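Notes and files from the Drikby open day, Saturday, January 11, 2020. Everything the visitors drove on the day is in this repo, plus the logs they left behind.

## What it was

We put a simulated arm on the big screen at the Kulham hall and let anyone who came through the door have a go. The simulator is Calloway, the room layouts come from the Lamier set, and the whole thing ran on one desktop under the stage. People queued in their coats! A few came back for a second turn and brought their parents.

## What's in the folders

- `rooms/` — 6 room layouts, furniture included
- `tasks/` — short task cards, as printed for the visitors
- `logs/` — 189 runs, one file each, joint positions and gripper state
- `notes/` — my scribbles from December, when we were still setting the speeds

We printed 200 turn tickets, and the missing runs are mostly people who wandered off for tea (two or three were me pressing the wrong key, sorry).

## Running it

Start Calloway, load a room, then load a task card:

 calloway --room rooms/bedroom.rm --task tasks/dresser.txt

Give it 5 seconds before you touch the controls. The arm settles into its start pose and any input before that is thrown away.

## The dresser task

My favourite by a long way, and the one with the longest queue. You bring the two-fingered gripper in beside the dresser and go for the small things on top, the little grey motor with its orange-red wire or the flat blue piece.

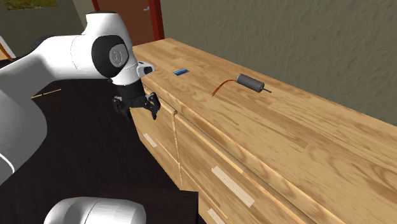

Younger visitors were much bolder with it than the grown-ups — they swung the elbow straight over and sorted out the wrist later. It made for some wonderfully odd paths in the logs, and I've left every one of them in.

## Known problems

- Log times are in simulator time and drift from the wall clock.
- The kitchen layout loads slowly the first time.
- Gripper state is only saved when it changes, so fill the gaps yourself before plotting.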